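Normas de mesa, o por qué desconfío de las guías de buenas prácticas

23/12/2023

Llevo dos semanas leyendo la guía de Nerska para celdas con dos brazos y sigo sin saber para quién está escrita. Tiene 14 apartados. El primero define la palabra «operario» y el último recomienda leer los anteriores. En medio hay cosas sensatas, enterradas entre frases como «se velará por un entorno adecuado», que pueden significar lo que quiera el que firma.

Ya me pasó en julio con la de Pitham, que al menos era corta. Allí pedían una mesa «despejada y representativa» en la misma línea. A ver, o está despejada o se parece a una cocina. Las cocinas que yo conozco tienen cuchillos, tapas de cristal que brillan y bandejas que alguien ha dejado en medio.

Lo que sí compro

El fondo liso y mate. Me parecía una manía hasta que tuve que revisar grabaciones hechas sobre un tablero brillante. Eso sí, ninguna guía dice qué hacer cuando la lámina se ondula, y se ondula siempre.

Los cuchillos, paralelos y con los mangos hacia el mismo lado. Es una regla de taller de toda la vida y no hace falta un comité para redactarla. Yo añadiría que se anote su posición antes de empezar, cosa que Wiltdale deja «a criterio del equipo», o sea, a la memoria del último que pasó por allí.

Revisar las dos vistas, la general y la de la muñeca, antes de dar nada por bueno. Aquí Nerska acierta. Un objeto que en la general se ve entero puede quedarse en una esquina en la otra, medio tapado por el soporte de un dedo, y si solo miras una te llevas una idea equivocada de lo que el brazo tiene delante.

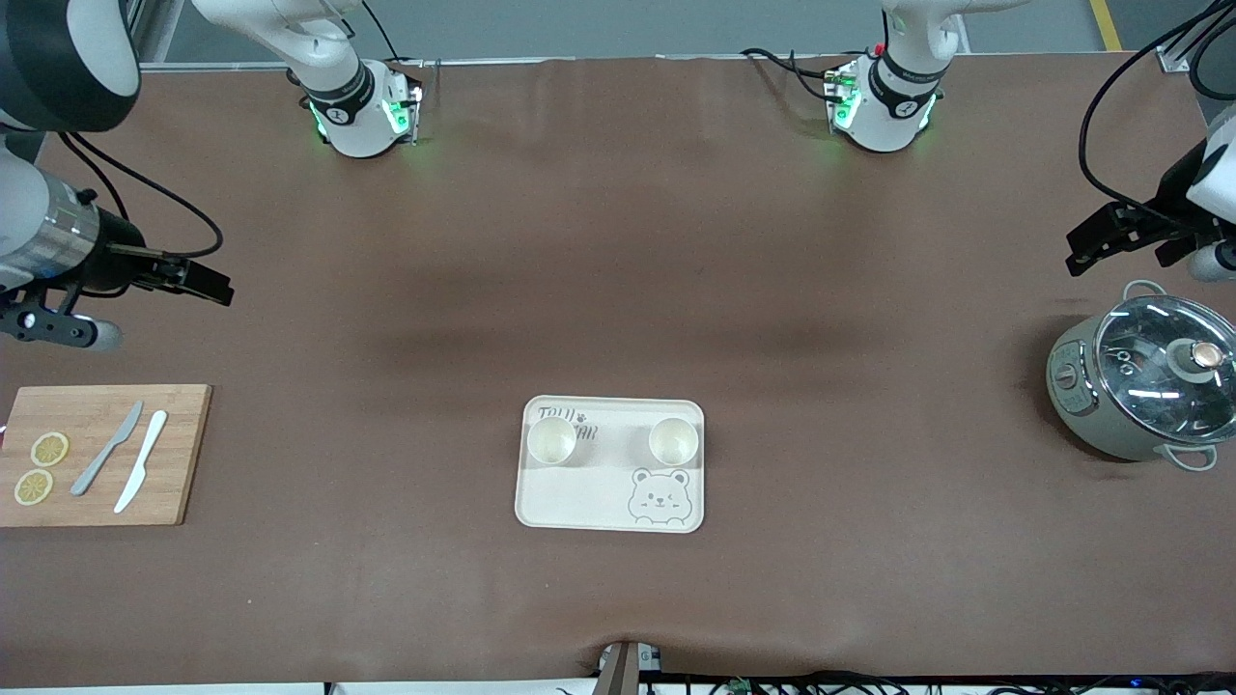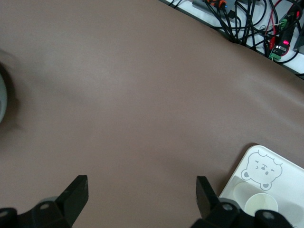

Lo que no me creo

El apartado de cables. «Los cables se mantendrán recogidos en todo momento.» Muy bien, ¿recogidos cómo? Un brazo que gira necesita holgura, y esa holgura acaba formando un bucle por encima de la pinza o un nudo junto a la mesa. Preferiría una frase modesta: que ninguno cruce la zona donde se agarran cosas. Eso se puede comprobar mirando. Lo otro sirve para suspender a cualquiera en una auditoría.

Tampoco me convence la manera de contar ensayos. Admasu habla de hasta 2.000 repeticiones por tarea como si el número fuese una garantía. Repetir mucho con la bandeja en el mismo sitio me dice poco sobre qué pasará cuando alguien la gire. Prefiero menos ensayos y un registro decente de lo que cambió entre uno y otro, incluidos los fallos, que en estos documentos apenas ocupan 2 líneas.

Y luego está el sello. Rellenas el formulario, lo mandas y te devuelven un PDF con tu nombre. Lo pedí para ver qué preguntaban. En todo el formulario no había una sola casilla sobre la parada de emergencia, pero sí una para el logotipo de la empresa, con instrucciones sobre el tamaño.

Seguiré usando mi hoja, escrita a mano y pegada con cinta al lado del interruptor. Si alguien tiene la versión nueva de Wiltdale, que me la pase, que la leeré con la misma mala cara.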